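Tamsin Bright
A few posts about the Doolan path, because I have walked it every morning this month and my family has asked me to tell somebody else.

1/
For those who don't know it: the Doolan path goes from the back of the Kalance parking lot to Carncombe. It is paved, narrow and very straight. Whoever laid it out owned a ruler and had somewhere to be.

2/
I started walking it on doctor's orders. She said "somewhere pleasant, nothing too demanding." I feel I have met her halfway.

3/
The thing with a straight path is that you can see where you're going the entire time. You look up, there are the trees at the far end. You walk for a good long while, thinking about your taxes. You look up. Same trees, same size, no hurry.

4/
My phone says it's 3143 steps from my front door to the bench at the Carncombe end. Hemi Hoani claims he does it in fewer. Hemi is six foot four and I don't see why he brought it up.

5/
Spring report, April 2025. I'd been promised blossoms.
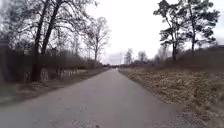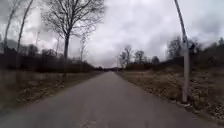 6/
Things I have grown fond of against my will: the pines. When everything else is bare sticks and hay, a scruffy pine looks like it made an effort.

7/
Also the big clouds. Lindsay Rutherford keeps telling me a gray sky is "restful." Lindsay walks at the mall.

8/
A word on the surface. It's gray and a bit patchy, and I now have opinions about which patches are nicest underfoot. I shared these at dinner. I will not be doing that again.

9/
People I meet out there: Beca Parri, who runs, and who says "nearly there!" to me no matter which direction I'm headed or how far I've got. On Thursday she said it 25 yards from the parking lot. I was going the other way.

10/
Somebody asked if there are facilities. There's the bench. There used to be a trash can next to it, and it went away in October, and I have carried a banana peel home more often than I care to say.

11/
Somebody else asked if it's good for strollers. Yes, it's flat. Stay off the gravelly bit at the side unless you want the baby awake.

12/
Going again tomorrow at seven if anyone wants to come. Bring gloves and a topic. Mine's still taxes.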